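Saturday, late.

Two hours at the Pellness office this afternoon to close out the loan paperwork on the left back. The Paredes end is finally agreed. They wanted a recall clause with seven days' notice at any point in the season. We gave them a single recall date in the winter window and a clause covering injury to either of their own full backs. Their secretary signed at ten past three. Ours signed after he had read it twice, then asked for the insurance page to be retyped with the parent club listed first.

The wage split is the part I want on record here, as I will be asked about it in February and will have forgotten. Paredes carry the base. We carry appearance money, the rent, and up to 200 a week in travel. The appearance payment triggers at kickoff or on entry as a substitute before the 75th minute. Their first draft said "named in the squad," and at our level that means paying a man to sit down.

Priit Paulauskas is a separate problem. His deal with us runs out at the end of the season and Hirkdale have been allowed to talk to him. The facts as I have them:

He has started 17 league games at center half and finished all but two. Hirkdale are offering a two-year contract with a release if they go down. We are offering one year plus an option, and the option is ours to use, which his agent dislikes and I would too in his position. The gap in basic pay is small. The gap in security is not.

I wrote to the agent at noon with a revised version: same wage, but the option becomes automatic if he plays in 20 league matches. No reply by six. He was at the Storico tournament with another client and his phone was probably in a bag. I will try again Monday and will not raise the wage in the meantime. The chairman has said he will go higher if pushed. I asked him to keep that to himself until we have an answer to the offer on the table.

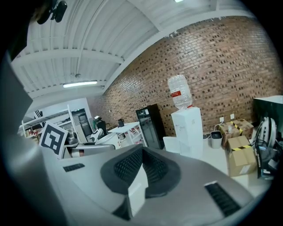

At the office, Pellness.

The registration system was slow again. The international clearance for the loan needs three attachments: the signed agreement, the medical, and proof that the parent club's contract outlasts the loan. It rejected the medical on file size. I scanned it again at a lower resolution and it went through with no message of any kind, so I printed the status page and put it in the folder. If the certificate is not back by Thursday noon he cannot play at the weekend, and we start the right winger out of position or change to a back three.

On the back three – the coach ran it for the last half hour of the Hirkdale game. It held, but the distances between the wide center halves and the wing backs were too large, and we conceded from a cutback on the side where Paulauskas had been pulled out to the touchline. He recovers well for a player of his size. He should not be asked to do it four times in ten minutes. If he leaves, the system leaves with him, as we have no other left-footed center half above under-19 level.

Gate was 700, up a little on the last home match. Programs sold out before kickoff, so the print order goes up next time.

To do before Tuesday: agent, clearance, bus for the away trip, and the bonus sheet, where the clean sheet column still pays the goalkeeper twice.

Rain since five. The lower pitch will be too soft for training on Monday and the school has not answered about the hall. If they say no we go to the gravel behind the main stand and keep it short. Drove home by the river road. Ate late.

Comments

redstand_end: One year plus a club option for the best defender in the division. Hirkdale must be delighted. Just give him the two years.

Marta K.: Automatic option at 20 games seems fair to me. Does a cup match count toward it or league only?

oldnumberfive: League only, it says so in the entry. Agree about the back three. I was on that side of the ground and he was doing two jobs from the hour mark.

redstand_end: He was doing three. Has the agent called yet?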